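Our planning application went in at last, and I have a reference number ending in 1176 which I now know better than my own phone number. It's for a single-storey extension at the back, plus moving the side door, and I've been putting it off since before we had the roof done.

We talked to two firms first. Hukier were friendly but wanted to sell us the whole lot, drawings through to building, and I wasn't ready to commit to a builder. Fekik only do the drawings and the planning side, so we went with them. Their fee was £1410 with the site visit included, and then £100 on top when I changed my mind over the rooflights (my own fault, no complaints).

The bit I enjoyed most was looking up the history of the house! The council has the old applications online, although the scans are dreadful and half of them are sideways. Somebody applied for a garage in the front garden and was refused, and then applied again for the same garage, slightly smaller, and was refused again. I'd love to have seen their face. There's also a condition about keeping the hedge on the lane side, which our solicitor never mentioned, so the hedge is now on the drawings in case anyone asks.

The yellow notice is up on the lamp post and so far there are 2 comments on the website. One is in support - thank you, whoever you are - and the other is worried about where the skip will go. Fair enough, so am I.

Meanwhile I've been spending my evenings on the fun part, and Risuleo is the range I keep going back to. I also like Szewczyk, but their lead times are silly and I'd want everything here before the plasterer comes.

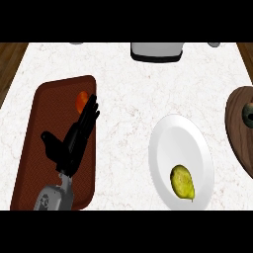
White marble worktop with brown wood on either side

We should hear from the case officer some time in December. I've promised not to ring before then, and I've only broken that promise once. If you've been through a change of case officer halfway, do leave a comment and tell me how long it added, as a neighbour has put the fear into me.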